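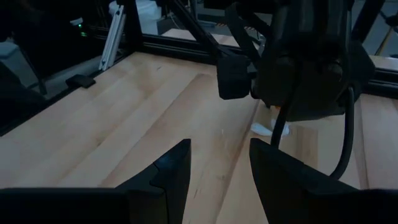

Wooden tabletop with two black gripper fingers at the front.

Jekolus – wedding car hire price list, version 3

The set contains 1552 hire offers for wedding cars, collected in June from 17 towns, Vitby and Cludach included. Each row is one offer: town, type of car, hours, price, deposit, and whether a driver is included.

Known problems: 134 rows have no deposit. Please do not read them as zero – the company did not publish it. Offers from Baumgart give the price per day, all others per hour.

Ribbons and flowers are not in the price column. If they cost extra, it is written in the field "notes".

Last update: November 29, 2021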